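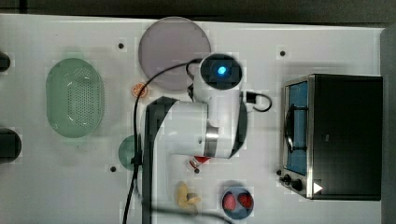 Figure 2. Items on the tabletop.

3.2 Household kitchens and the storage of shared items

The survey covered 379 households in the districts of Pismont and Skistis. Each household was asked to keep a diary for 30 days, noting where plates, cups and cooking tools were put after washing and who put them there. Diaries were collected in April. Households that had moved home during the diary period were left out of the analysis.

Most homes in Pismont were flats built before the ring road, with a narrow kitchen and a single wall of cupboards. In Skistis the kitchens were larger, and many had a separate larder. We expected the larger kitchens to have more fixed places for things, but the diaries did not bear this out. Shared items such as serving dishes moved from one cupboard to another in both districts, and people in the larger homes more often wrote that they had to search for them.

Kirkegaard, the housing association that manages most of the Pismont flats, fitted open shelves in one block before the survey began. Tenants there recorded fewer searches, though several complained about dust and grease on items they seldom used. Some had hung a curtain over the shelves by the second week.

Interviews lasted up to 90 minutes and were held in the home. Notes were coded with the Jistus scheme, which separates habit ("it has always gone there") from convenience ("it was the nearest space"). Two coders worked through each set of notes and settled differences by discussion. Habit was given most often for everyday cups and plates. For large dishes, and for anything received as a gift, convenience was the usual answer. Older couples were the exception, and they are treated separately in the next section.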